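Handheld gripper kit from Fokeo: do the marker cubes need recalibrating after a jaw swap?

Perrine Besnard
We are comparing the Fokeo handheld kit with the Jusby one for recording two-handed cloth tasks. The Fokeo quote is 1378 per pair with cables, no tracking software. Two things are unclear from the manual. Does changing the jaws affect the cube pose? And does tracking hold up at a small table with both hands close together?

Didier Leclerc
Jaw swap: no. The cube mounts at the base of the gripper, so its offset to the body stays put. The jaw tip offset does change. Measure it again and edit the tool file.

We log some 4000 grasps per set of jaws before the pads slip on thin fabric. Replacement pads are a separate order. 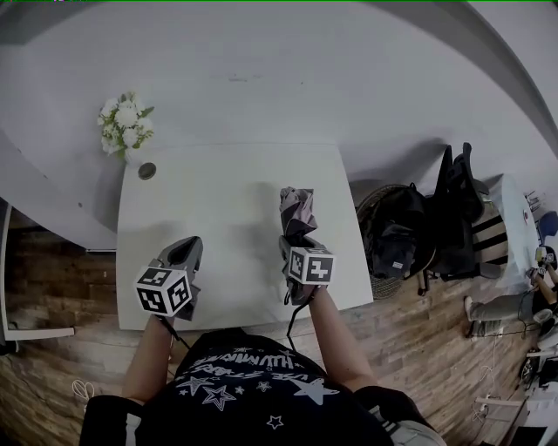
Cloth pickup with the right gripper, left jaws open.

Tracking is fine as long as one cube face stays toward the camera. Glare on a white tabletop costs us more frames than crossed hands do. Lower your exposure first. Route both cables back toward the operator and leave slack for a full wrist turn.

Ludivine Pichon
Went with Jusby in October, no complaints. Can't speak to the Fokeo cubes. Check the cable length before you order, the short one is useless standing up.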